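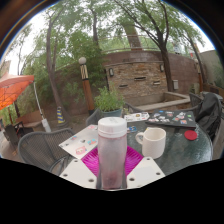 The firm at Durnby had asked beforehand whether the visiting party would object to sitting outdoors, and added that most of its guests preferred it. The party did not object. The greater part of the visit to the Görtz stationery works was accordingly spent in the courtyard, and this report is concerned mainly with what was discussed there.

## Purpose of the visit

The visit took place on 15 September 2026, at the invitation of Görtz, and followed a first exchange of letters in June. The Pernach study circle wished to learn how small runs of printed stickers are prepared, cut and packed, with a view to ordering a set for its own members.

## The courtyard

The courtyard lies between the print room and the store, and has a wall of brick and stone. Three trees in full leaf stand there, with patio chairs of dark woven mesh set out at a round glass-topped table. Staff use it for meetings in the warmer months. The chairs are comfortable for a morning; a cushion would be welcome for anything longer.

Sample sheets were laid flat on the glass for inspection. The larger one, white with small stickers scattered over it in pink, blue and other colours, attracted most of the discussion. Members asked whether so open a layout was wasteful. The reply was that wide spacing makes the stickers easier to peel, and that customers with young children ask for it. The closed laptop on the same table, its lid covered in stickers in blues, reds, pinks and whites, led to a question about wear. Görtz recommends a laminated finish for any surface that is handled daily — the plain paper range is intended for notebooks and envelopes.

## The print room and the store

The party was then taken indoors. The smallest order accepted is 48 sheets, and packs of 100 are sent out in flat card sleeves. Paper is delivered from Wustberg and is left to rest in the store before use. The cutting table was idle during the visit, but the blades were shown and the method of setting their depth was explained.

## Remarks

The party numbered 23, and the print room was crowded as a result. Future visits should be made in two groups, with 60 minutes allowed for each. The courtyard presented no such difficulty.

A written quotation has been requested for both finishes. Members who wish to propose a design should submit it to the Pernach office on plain white paper, in no more than four colours.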